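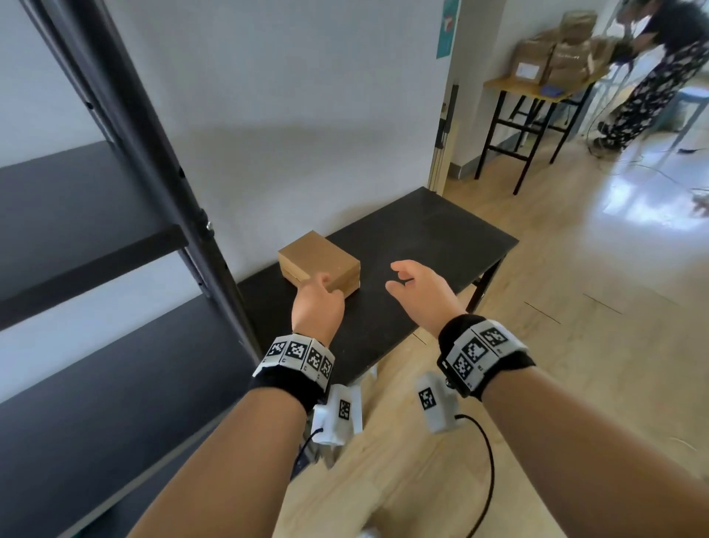
Section 2. Unpacking and first set-up of the Ridon dehumidifier

Read this before you plug anything in. The maker's leaflet covers the same ground in one page and skips most of what goes wrong.

2.1 Check the carton
1. Look for crushed corners. The "shock indicator" sticker is supposed to turn red after a drop. I have seen it stay clear on a unit with a cracked tank, so don't rely on it.
2. Open the small accessory box. It should hold the drain hose, 2 filters and the hose clamp.
3. Keep the packing until the unit has run for a full day. Nillex has been known to refuse returns without it.

2.2 Let it stand
1. Set the unit upright on a level floor.
2. Wait 12 hours before switching on. The leaflet says 2. That may be fine if the carton never lay on its side, but you have only the courier's word for that.

CAUTION: Do not run the unit from an extension cord. The box says "works with any outlet" - it means any grounded wall outlet.

2.3 Fit the filter and hose
1. Slide one filter in behind the rear grille, mesh side out.
2. Push the hose onto the drain port and tighten the clamp by hand.
3. Run the hose downhill all the way. There is no pump, whatever the product page suggests.

NOTE: The "lifetime" filter clogs like any other. Rinse it every two weeks and let it dry before it goes back.

2.4 First run
1. Choose Continuous. Leave Smart mode alone for now - in the test at Rirkdale it shut off while the basement walls were still damp.
2. Check the humidity reading against a separate gauge. If they disagree, trust the gauge.
3. Empty the tank when the light comes on.

If the light stays on with an empty tank, reseat the float (see Section 5).

Revised 14/10/2025, Reiko Tsuchiya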